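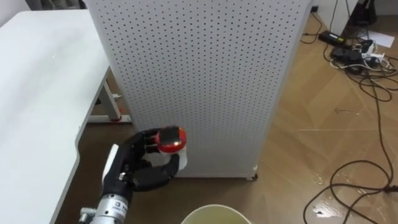 Leobardo Rosales wrote to us after the spring mailing that the evening classes had done more for his mother's English than four years of television, and that he wished they ran through the summer. They will, starting this month.

Progress report to the Nekstead Fund
Jitmont Adult English Classes
June 2022

Enrollment stands at 121 adults, split between the Censka Street site and the library annex. We run 13 classes a week. Beginner groups are full and have a waiting list. The advanced group is smaller than planned - most of those students moved to evening shifts in the spring - and we have merged it with the citizenship class until August.

Kiều Lưu took over placement testing from the office staff. New students now get a level on the night they sign up. Under the old system they waited up to two weeks, and we lost people.

Spending is on budget except for books. We ordered 218 workbooks and the second shipment came in at the new price. The difference was covered from the printing line.
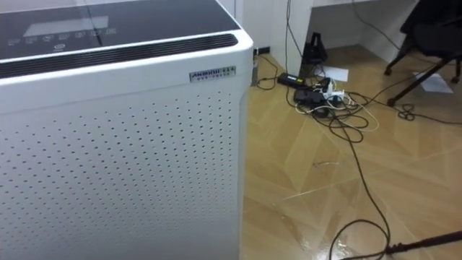
Will the summer session need extra money from the Fund? The teaching hours are already in the approved budget, so we are asking only to carry over what is left in the child care line.

Still open:
- lease renewal at Censka Street, with the landlord
- 3 teacher contracts to sign
- attendance figures for the annex, to follow in the August report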